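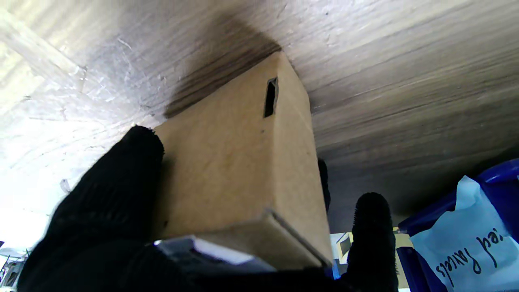
Plain cardboard box against the underside of the wood

Search the archive Go Advanced

[calerberg-puzzlers] Re: Missing pieces, and do we still want the big ones?
January 3, 2025
14 replies 2 shares

Hi all,

I finally have a quiet morning and a full pot of coffee, so I'm going to answer Līga properly instead of firing off another "yes, agreed!" from my phone like I did over the holidays.

Līga Rozīte wrote:

> I got the Kekov harbor puzzle in the last swap and it's missing two
> pieces, one edge and one bit of sky. I don't mind that much, but the
> slip inside said "complete" and I spent a whole evening on my hands
> and knees looking under the radiator. Could we agree on what
> "complete" means? To me it means somebody has put it together and
> checked. I suspect a few of us are going by weight or by hope.
>
> Also, do people still want the very big ones? I have the Nyaga
> mountain one, 3,120 pieces, and it's been sitting on my shelf for
> two swaps with no takers. If there's no interest I'll give it to my
> sister, who has a dining room.

Okay, first, "by weight or by hope" made me laugh out loud, and second, guilty. I had that harbor puzzle before you did! I put it together last spring (the cranes are lovely, the water is a slog), and I would have sworn every piece was there, but then it went back in the bag while I had company coming up the walk, and I can't promise anything about the state of my rug that day. I've moved the couch since and found a piece of something, but it's bright green with a bit of a bird's foot on it, so I don't think it's yours. If anybody has a parrot with one foot, please write to me.

On the wording, I'd go with Līga. "Complete" means you put it together yourself and the last piece went in. If you got it secondhand and never did it, write "not checked." If you know it's short, write how many and where, because a missing piece in the middle of a face is a very different thing from one in a hedge. I'd also love it if we wrote the month on the slip. Half of mine have slips going back to the days when we met at the church, and they're no use at all.

Somebody asked in the fall about replacement pieces and I never saw a reply. Kerar used to send them out if you wrote in with a photo of the gap and the number off the end of the box. I did it once and got a little envelope back with the right piece in it, but cut from a different run, so the knobs fit and the color is a shade too pink. I left it in. You can find it from across the room if you know where to look. I don't know if they still do it, so if you've tried lately, let the rest of us know.

I've had better luck making my own, believe it or not. You press a sheet of thin card into the hole from the back, trace it, cut it out with small nail scissors and then paint it. My sky pieces are pretty good. My brick is terrible.

Now, the big ones. I know 1,000 is where most of us are happy, and I get it, it fits on a card table and you can be done in a week or so. But I would hate to see the monsters drop out of the swap altogether! Līga, please don't give the mountain away yet, I want it. I've been working up to it. My plan is to sort it by color into baking trays and do it in strips, with the bottom third first (all that forest) so the snow is a treat at the end. My husband has asked where we'll be eating in the meantime and I've told him February is a good month for soup on the couch.

If anyone has done a big one in strips, how did you slide them together after? I've got two sheets of felt and a roll-up mat, and I don't trust any of it. Last time I tried to move a finished section I got as far as the hallway and lost a castle.

A few bits of housekeeping while I'm here:

We're up to some 48 on this list now, which makes the old way of calling out titles pretty slow. Could people post their titles ahead of the next swap, with maker, piece count and condition? One line each is plenty.

The limit is still 3 puzzles out and the same number home. You can leave extras on the side table once everyone's had a turn.

And please bag the pieces inside the box. A rubber band around the lid is fine for the trip from the car and no good for anything after that.

I'm bringing the lighthouse, the market stalls and a round one with owls. The owls are complete, in Līga's sense, as of Sunday night. The market is missing a lemon.

Happy New Year, everybody. Līga, I can come by for the mountain any evening but Tuesday.

Reply to list | Reply to sender

Recent in this archive
Round puzzles: edge first or not? (9 comments)
Glue, yes or no (31 comments)
WANTED: Kerar train station, any condition (2 comments)
Cat ate a corner piece (17 comments)
Table heights and sore backs (6 comments)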